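Questions people keep asking me about Lucero

I'm Danilo Maglaya, and I started Lucero so short film makers could get a bit of money from the people who want to watch their stuff. I answer most of the email myself, so these are in my own words.

What does Lucero do, in plain English?

You put up a short film project, viewers chip in, and if you reach your goal we release the money in stages. We take shorts only, up to 14 minutes with credits. I love features, I really do, but they need a whole different kind of paperwork and I'd never sleep again. 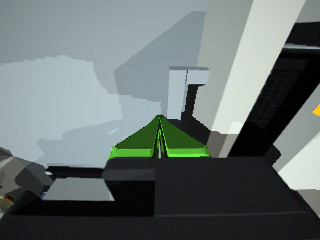 How much can I ask for?

The smallest goal is $1000 and most first-timers go for something close to that. Please put your food costs in! Everybody forgets lunch, and then they're paying for pizza out of their own pocket (been there, twice, on my own short Tilska).

Do I keep my rights?

Yes, all of them. We ask for a Lucero credit at the end and permission to stream the film to your backers for a month. After that it's yours to send to festivals, sell, or put online for free.

Do backers own part of the film?

No. Backing a project is a contribution and it doesn't buy shares or a cut of the profits. You get whatever the film maker promised, so usually a credit, a stream, maybe a poster.

Who picks the projects?

Members vote. A project needs 300 votes to open for funding, and I don't get a veto, which has stung a couple of times. Fistari was one I voted against and it went on to be the most watched short we've had, with over 1000 streams in its backer month. So what do I know.

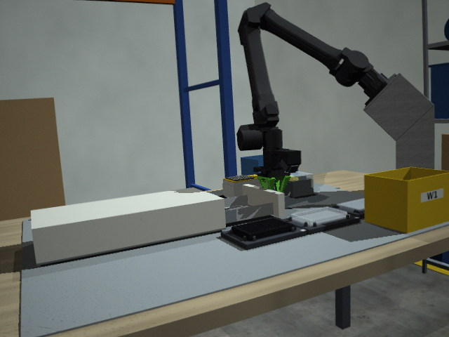 Black robot arm over a wooden workbench, computer render.

Can I submit an animated short?

Please do! Animation, documentary, live action, a mix of all of it. Just send a script or storyboard plus one page on how you plan to spend the money.

What happens if a project misses its goal?

Everyone gets refunded, fees included. You can tweak your pitch and try again after the next round opens in July.

What's Bronderent?

Our old name! Same site, same logins. If your card statement still says Bronderent, that's us, and I'm working on getting it changed.

Page last updated 2022-01-09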